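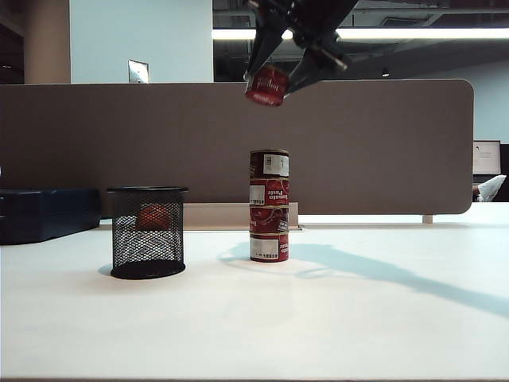 How high can I stack small cans of tomato paste in a pantry?

Four high is fine on a flat, level shelf if the cans are all the same brand and size. Go to three if the shelf gets bumped or if children reach into it. Check that each rim sits inside the one below before you let go.

Slavica Georgiev
I buy tomato paste by the case in September and my pantry shelf is narrow, so I need to go up. The shelf is 300 mm deep and 377 mm high. Is it better to stack them or lay them on their sides?

Rok Begović
Stack them. On their sides they roll, and you end up chasing them every time you take one. Labels don't matter much, but I write the year on the top lid with a marker. Oldest go in front.

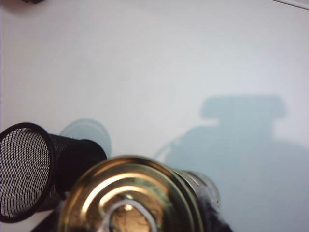 If you do want some on their sides, put them in a container with a rim so they can't roll off the shelf. Mesh desk organizers work for small things like packets and bouillon cubes — I got mine at Markar — but most are too narrow for cans. Measure first.

Teodora Krasniqi
I keep mine in a shoebox. Works ok.

Zorica Radonjić
Agree with Rok on stacking. One thing to add: throw out any can with a bulging end or a deep dent on the seam. Small dents on the side are usually fine, but a dented rim won't stack straight, so use those cans first.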